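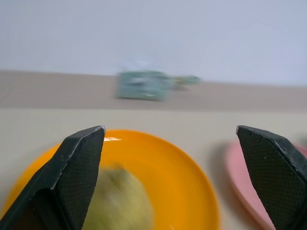 Ripening Fruit on a Plate

10 Jun 2018
By Samina Gilani

I gave up on the fruit bowl last June, and I haven't missed it once. Mine was a deep ceramic thing from a shop called Zarkutik (pretty, heavy, a pain to wash) and whatever landed at the bottom went mushy before I ever saw it. Now I put fruit out on ordinary shallow plates with a bit of a rim, and I waste so much less!

Pears are the big one for me. They go from hard to perfect to brown while you're on the phone, so give each one some space and keep them in a single layer. Press gently up near the stem every morning — if it gives a little, eat it that day or move it to the fridge, where you'll get 3 more days out of it, sometimes longer.

I like using bright plates for this. Anything yellow-green sitting on orange catches my eye when I walk past, and then I remember to eat it. My friend Noreen Virk took the idea further and sorts by color: orange plate for what's ready now, pale pink for what needs more time. Her kids caught on right away and quit biting into rock-hard pears and putting them back.

A few other things I do:

Keep bananas on another counter unless you want everything to ripen in a hurry.

Wash fruit right before you eat it. If you've already washed it, dry it well, especially around the stem.

Wipe the plates whenever you clear them. Sticky rings bring fruit flies, and I once spent 10 days chasing those around my kitchen with a saucer of vinegar and dish soap.

Too soft to slice? Cut it up for oatmeal, or freeze the chunks on a tray and bag them once they're solid.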